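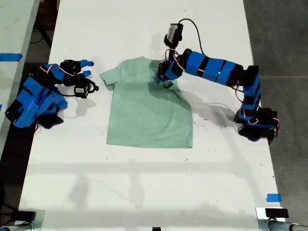 Mint-green tee laid flat on the white table, hem nearest.

I moved all the shirt folding to the long white table in June. Before that it happened on the bed, and the bed is too soft. A mattress gives under the fabric, so a crease set with the edge of the hand drifts before the next one goes in. A hard top fixes that.

Notes on method, for anyone comparing with the Cerley instructions.

1. Lay the shirt flat, neckline away from you, hem toward you. Pull both sleeves straight out.
2. Smooth from the collar down. Faint wrinkles can stay. Anything that crosses a fold line should be worked out first.
3. Check the bottom corners. Light jersey likes to curl at the hem, and a curled corner shows up later as a lump in the stack. Press it down for a couple of seconds.
4. Fold each side in to the middle, sleeve back on itself, then bring the hem up in 2 folds.

Cerley has you fold in half first and then tuck the sleeves. I tried it for 30 shirts. It is faster by a small margin, but the sleeves end up at different depths and the stack leans.

Finished width depends on the shelf. Mine is a Spanos unit, and 15 shirts fit in a column before the top one touches the shelf above. Heavier cotton brings that down. 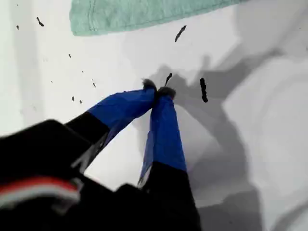
White tabletop, with the folded teal-green piece along the far side.

Finished pieces go to the far side of the table so the near part stays clear for the next one. Towels follow the same rule with fewer steps: in half, in half again, folded edge facing out.

On lighting: a pale top under soft light hides shallow wrinkles in pale fabric. A lamp set low to one side brings them up. I use an old Durnunix desk lamp and switch it off again for dark shirts, where it makes no difference.

Still to sort out: long sleeves, and anything with a hood. The Kusau method for hoods is next on the list.

Posted 11/1/20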